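How to Get a Scared Foster Cat Used to the Carrier

I've been fostering since June and my current guest, Kadeck, came to me terrified of carriers. Like, under-the-bed-for-a-day terrified! So I started over from scratch, and this is what worked for us.

Step 1: Leave it out

Put the carrier in the room where your cat already hangs out and take the door off. Toss in an old T-shirt you've slept in. Then ignore it (hard, I know) for a good 8 days.

Step 2: Feed closer and closer

Start with the dinner bowl wherever your cat will eat without staring at the thing. Move it a few inches each meal — if she stops eating, go back a spot and stay there a while.

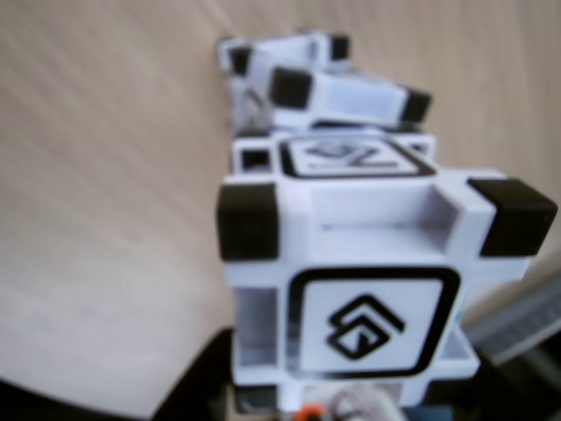
Step 3: Put the door back on

Let her eat inside with the door open first. Next, close it for 15 seconds, open it, hand over a treat. Work up to 20 minutes, and don't rush because you've got a vet visit coming!

Step 4: Take a little trip

Carry her to the next room and back, holding the carrier from underneath so it doesn't swing. Kadeck yelled the whole way the first time and then ate a huge dinner, so I called it a win.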